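Galness hand blender, 139 dollars
Review by Annick Aubert, 01/08/2018

The Galness comes with a blending shaft, a whisk and a lidded beaker. It has two speeds and no dial. I used it for a month, mostly for soups and mayonnaise.

Leek and potato soup took 30 seconds on high, with no strings left. The shaft guard is deep and holds the head clear of the pan bottom, so the last layer needs tilting. Mayonnaise set up on the first try with two yolks – low speed, shaft held still, then lifted slowly.
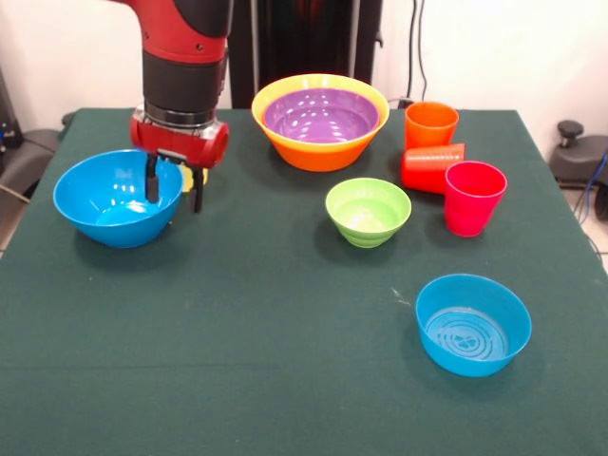
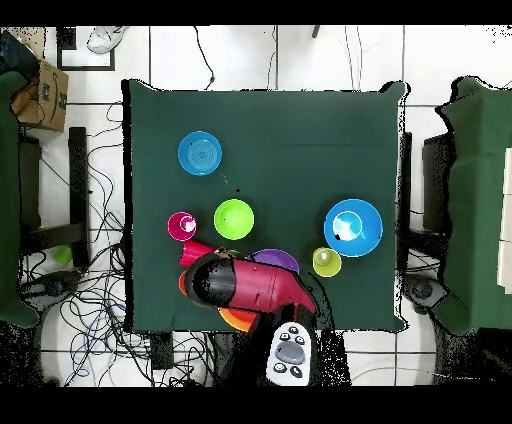

Bowls and cups, and in the second and third pictures plates as well, on green cloth.
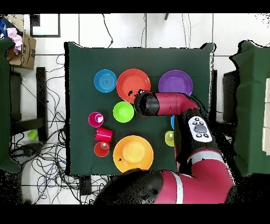 The whisk is the weak part. It handles cream but stalls in stiff egg whites, and the collar works loose under load. My older Leblanc does this job better.

Noise is moderate on low and harsh on high. The shaft goes in the dishwasher; the motor body gets a damp cloth. The cord is too short for an island counter.

Worth the price for soups and sauces. For baking, buy a separate mixer.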